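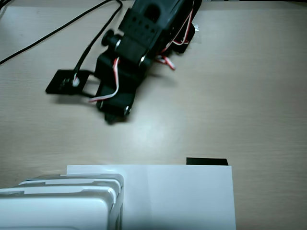 2/2/20
By Estela Paredes

Speaker notes, dry stone walling talk, Gruvoscombe hall

Start on time. People at the back can't hear if the heaters are on, so ask Khang to turn them off before I get going.

Opening. I've been building and mending dry stone walls for a living since I left teaching. Most of my work is on farms between Gruvoscombe and the river. A dry stone wall is held up by weight and friction. There's no mortar in it. If it's built properly it will outlast the fence posts, the gate and the person who paid for it.

Ask for a show of hands: who has a wall on their place? Who has one that's falling down? Usually the same hands.

Part one, why walls fall down.

Stock is the obvious one. Cattle rub, sheep climb, and once a capstone is off the rest loosens quickly. Tree roots are slower but do more harm. On the Poduval place there was a wall with a gum growing hard against it, and the whole face had bellied out by the width of my boot. We took down the bulge and two metres either side. The owner wanted to keep the tree, so the new wall bends around it.

Then there's bad building. The three faults I see most:

Running joints. One vertical gap sitting over another, course after course. Each stone should cross the joint below it. One over two, two over one.

Stones laid with the long side along the face. It looks good and covers ground fast, and it's weak. The length should go into the wall.

Poor hearting. Hearting is the small stone packed in the middle. It gets shovelled in by people who are in a hurry. It should be placed by hand, tight, and brought up level with each course. No dirt. Dirt washes out and the wall settles.

Pause here for questions on faults, otherwise they come up later and I lose my place.

Part two, the job at Wikov.

Wikov is the old dairy block on the north side. Fallen boundary wall, 300 metres, mostly basalt fieldstone. Khang Vũ worked it with me. We stripped out the worst 100 metres first and sorted the stone onto the grass: capstones furthest away, then building stone, then throughs, with the hearting closest to the trench. You handle everything twice when you do it this way, but you can see what you've got.

Footings were the trouble. The original builders had put the first course straight on topsoil along the low end. We dug down to clay, which was deeper than I'd quoted for. I wore the cost of that. These days my quotes have a line about footings.

Batter frames every ten metres, string lines between. Lift the strings as you go. Throughs at knee height, a metre apart.

We were short of stone at the end, as always. The owner bought in a load from the quarry at Surker and the invoice came to $3,035 with cartage. The Surker stone is greyer and squarer. I mixed it through the full length so it wouldn't show as a patch. If you walk along it you'll pick it, but it will weather.

Mention that Khang has his own jobs now and is happy to take small repairs. He'll have cards on the table by the door.

Part three, what you can do yourself.

Put fallen stones back the same week. A gap of one stone is ten minutes. Leave it over winter and it's a day.

Gloves, steel caps, glasses if you're using a hammer. Watch for snakes when you're stripping out in warm weather. I've met 2 tiger snakes and neither was pleased. Lift the far edge of the stone first so the gap opens away from you.

Don't fill gaps with concrete. It stops the wall moving and it cracks, and whoever repairs it next has to break it out.

Check for heritage cover before you take down anything old. Ring the shire and ask. It took me three calls last time, so allow for that.

Workshop. Running a two-day one in March, in the paddock behind the hall. Beginners welcome. Bring lunch and your own gloves. Hammers supplied. We'll be rebuilding the short section beside the gate, and if it rains we'll keep going unless it's heavy. Names on the sheet, with a phone number I can read.

If there's time, pass around the three sample stones and get people to say which way up they'd lay them. Collect the stones afterwards. Last time one went home with somebody.

Thank the hall for the use of the room. Tea is at the back.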